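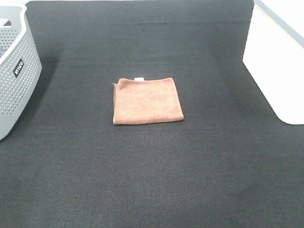
Microfiber towel in brown, folded, on a dark cloth.

Wotiveo Microfiber Hand and Hair Towel

Price per piece: 515 pesos
Set of two: 815 pesos
Article number: 544

The Wotiveo towel is made for people who wash hair often and do not like to wait a long time with a heavy cotton towel on the head. It is soft on both sides and it folds small, so you can keep it in a gym bag or in a drawer near the sink. Our shop at Kawaguchi Street has sold it since July, and we have now sent out almost 2,000 pieces.

Material and care

The cloth is a blend of polyester and polyamide. Please wash the new towel once before you use it. The first wash takes out the loose fiber from the cutting -- after this the towel also takes water better.

Wash at 40 degrees with similar colors. Use a small quantity of liquid detergent. Please do not use fabric softener, it stays on the fibers and the towel begins to push water away. Bleach is also not good for it. If you already used softener by mistake, wash the towel two times without any detergent and it will usually recover.

Cotton towels give lint, and microfiber holds on to it. Keep the two kinds in separate loads if you can. Many customers collect the microfiber pieces during the week and wash them together.

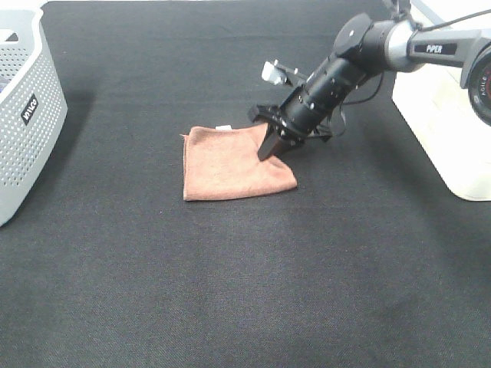

Drying

Hang the towel on a line or a rack in the shade. In a room with moving air it needs a few hours. The tumble dryer is allowed on the low setting only. Do not iron.

Colors

Brown, sand, dark green and gray. The brown is a warm one, near to rust, and on some screens it looks more red than it is. Rosalinda Ignacio at our counter can send you a small piece of cloth by mail if you are not sure.

Also from our shop

The Ida bath sheet is the larger sister of this towel and has the same care rules. The Hirnine cleaning cloth is thinner, with a short pile, and it is for windows and glasses only. Please do not use it on skin. 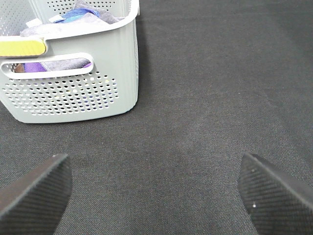

Plastic basket in light gray with a yellow handle insert. Not included with the towel.

Orders and returns

We pack orders in the morning from Monday to Friday. You can return a towel in 30 days if it is not washed and the tag is still on it. Write the order number on the outside of the parcel, please. For hotels and hair salons we have another price list -- ask Danilo Talavera, he answers in English and Tagalog.

Customer comment

"I have thick hair and I bought one to try. Now my daughter took it and I must order again. The color did not run in the wash." -- Svitlana Zhuravel

Page updated Thursday, August 19, 2021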